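Quiet Storage: Moving a Home Office to a Fanless Server

2 Jan 2018

The server that handled backups in my Tuderville office was a retired desktop with five fans, two of which had worn bearings. Over a winter of working beside it I replaced both fans, lined the side panel with foam and lowered the fan curve. The noise dropped by a small amount and the drive temperatures rose by a large one. At that point a new build made more sense.

The requirements were modest. The machine had to hold a mirrored pair of drives, saturate a gigabit link and run a nightly backup of 3,000 project folders. It also had to do this with no moving air, in a closed cabinet with a vent at the back.

The case is an Anby, a finned aluminum enclosure in which the side walls serve as the heatsink. Two copper pipes carry heat from the processor to the left wall. The right wall is free, and the drive tray bolts directly to it through a thermal pad. Assembly order matters. The pipes must be seated before the power cable is routed, as there is no room to turn a screwdriver afterward. I did it in the wrong order and had to pull the board.

The mainboard is a Khan mini-ITX with a soldered low-power chip. It has four SATA ports, all on one controller, and a single network port. The BIOS ships with the power limit set above what the enclosure can shed under steady load. Lowering the limit cost very little in file transfers, where the network is the bottleneck in any case. It did lengthen compression jobs.

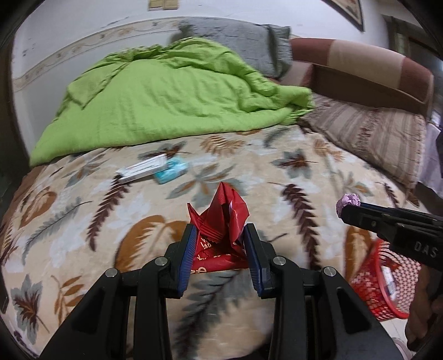 Drive choice took longer than the rest of the build. Spinning disks were ruled out early. Even a slow one transmits a hum into a metal case, and rubber mounts would have broken the thermal path to the wall. That left solid state, at a price per gigabyte that is still hard to defend for bulk storage. I bought 2 Zomunport SATA drives and moved the older archives to an external disk that stays unplugged.

Under a sustained write the drives settled at 45 degrees Celsius with the cabinet door shut. The processor ran warmer, but stayed below its throttle point through a full backup. The outer fins can be touched without discomfort. Opening the door made a difference of a few degrees, and adding a second vent made none that I could measure.

The cost of the case and board came to 200 dollars more than a conventional build with one large, slow fan. A good fan at low speed is close to silent at arm's length, and for most desks it is the better purchase. Mine sits next to a microphone.

One fault remains. The board does not always wake from suspend when the network asks it to, and a BIOS update due in April is supposed to address this. Until then I leave suspend disabled.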